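Last updated: 19/12/2023

Ticket 228: pose drops out on handheld grippers, chair task
Opened by: Perla Solís
Owner: Demyd Melnychuk
Status: open, sulking

Perla: Left gripper trajectory jumps sideways mid-reach, then comes back as if nothing happened. 63 episodes processed with the Weta build, 3 of them usable. I've had better yields from houseplants.

Demyd: Which marker does it lose? Please don't say "the square one."

Perla: The square one. Going by the gripper camera, it loses the other gripper whenever the marker tilts.

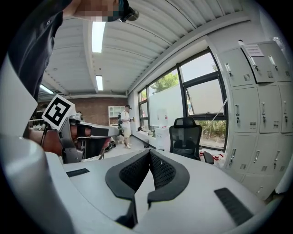

Gripper view, second gripper's marker at an angle.

Demyd: Raised the corner refinement window and reran. The jumps are smaller and there are more of them. Calling this progress would require a grant.

Joelle: Are we solving each marker separately and then picking a favorite? The head view usually gives us more than one per gripper.

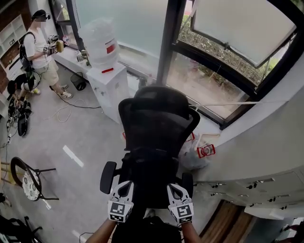

Demyd: The solver does pick a favorite, and it's fickle. It switches whenever another marker scores slightly higher, and the offset between them comes from a drawing, so every switch is a jump. With both grippers out toward the office chair there are two markers on each, so I'm fitting them jointly and measuring the offset properly.

Perla: Reran with the joint fit. Jumps gone on the left. Right gripper now drifts.

Demyd: Naturally. Keeping this open.

Questions: Grażyna Czerwiński, Plamalard tracking desk | © Plamalard | Back to top
This site uses cookies to remember your ticket filters. Accept | Decline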